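To: Manipulation Practice mailing list
From: Secretariat, Voreo Working Group on Bench Procedures
Subject: Re: Draft clause 5, household articles with moving parts

The secretariat thanks the Kravets laboratory for its comments on the February draft. The message is quoted in part below, with our reply following each point.

> Clause 5 asks that every article be "returned to its starting state"
> between attempts. For a cup or a block this is clear enough. For a
> drawer it is not. Our operators have read it in two ways. Some close
> the drawer fully. Others put it back to whatever position it had when
> the attempt began, which may have been partly open. We now hold
> 1,572 attempts recorded under both readings and cannot easily
> separate them.

The working group accepts that the wording is unclear. The intent was the second reading. The starting state is the state written on the task sheet, and the task sheet may call for a drawer to be open, closed or partly open. We propose the following text for clause 5:

"Before each attempt, the operator shall set every moving part of the article to the position given on the task sheet. Where the task sheet gives no position, moving parts shall be fully closed. The operator shall not rely on the position left by the previous attempt."

Laboratories that have recorded under the older reading are not asked to discard anything. They are asked to mark the affected sessions in the notes field, using the words "start state not controlled."

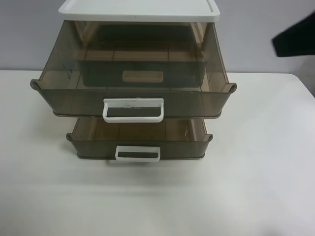 Articles with more than one moving part need a further rule. If a unit has two drawers, the task sheet must give a position for each. A sheet that says only "drawer open" does not meet the clause and should be sent back to its author before work begins. Drawers should be named by position (upper, lower) and never by number, as the Greso site and the Giron site have been counting from opposite ends.

> We would also ask for guidance on clear and tinted plastic. Is wear
> on the article a reason to replace it?

Ordinary wear is not a reason for replacement. Scratches and smudges are part of normal use, and the draft does not require articles to look new. An article shall be withdrawn if a part is cracked, if a handle has worked loose, or if a drawer no longer runs its full travel by hand. Cleaning should be done between sessions and not between attempts, so that the surface stays the same for the whole of a session.

> Finally, clause 2 says the arm shall be "clear of the article" during
> reset. How far is clear?

The draft does not give a distance, and after discussion the working group prefers not to add one. Arms differ too much in reach and speed. Clause 2 will instead say that the arm shall be stopped, with motion disabled, before a hand enters the work area, and that it shall stay disabled until the hand has been withdrawn. Being clear of the article is good practice but does not take the place of a stop. Sites with a written local distance may keep it in addition.

Further comments on clauses 2 and 5 should reach the list by noon on Monday. Comments on other clauses will be held for the next round.

Secretariat, Voreo Working Group on Bench Procedures

Comments (4)

benchside_k
The default to fully closed will help us a great deal. Could the template task sheet be changed at the same time? It still has a single box for drawer position.

Secretariat
Yes. The revised template will have one line per moving part.

t_open_loop
"Partly open" is still loose. We use a strip of tape on the table and set the drawer front to it. It would be worth adding as a note.

Greso site
We will switch to upper and lower from the next session. Older sheets will keep their numbers with a key attached.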